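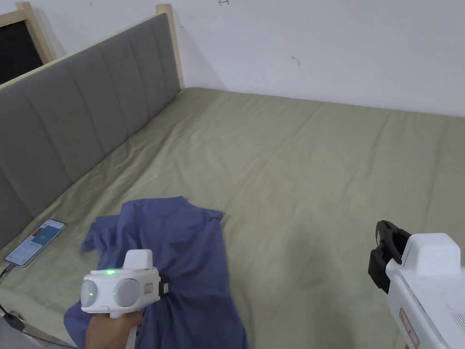

I changed the sheets this morning, so I've got bedding on the brain, and a few of you have been asking how I keep fitted sheets from popping off at 2 a.m. Okay! Let's do it.

**Start at the head end.** Do the two corners by the headboard first, while you still have slack to play with. If you leave the hard-to-reach one against the wall for last, you'll be kneeling on the mattress and swearing (ask me how I know).

**Check the pocket depth before you buy.** My mattress is 14 inches deep and for years I bought whatever was on sale. Measure yours with any topper on it and write the number on your phone.

**Skip the dryer sheets.** They leave a coating, and I think my sheets feel nicer without them. I toss in a couple of wool balls and stop the dryer halfway to untangle the big ball of laundry that always forms with one sock in the middle.

**Wrinkles.** I don't iron sheets, sorry Mom. Pull them out a tiny bit damp, stretch them over the bed, smooth from the center out with your forearm, and leave the covers off for an hour.

**Upholstered headboards** get dusty along the seams. I use the soft brush on the vacuum, going down each seam, then a barely damp cloth. Test the cloth somewhere low first, especially on dark fabric. Aicha Shehata wrote in last September to say a lint roller works too, and it's great for cat hair.

**Folding the fitted one:** I gave up. I roll it, stuff the whole set inside its own pillowcase, and shove it on the shelf. Works fine!

Next time, pillows, and whether you can really wash the foam kind.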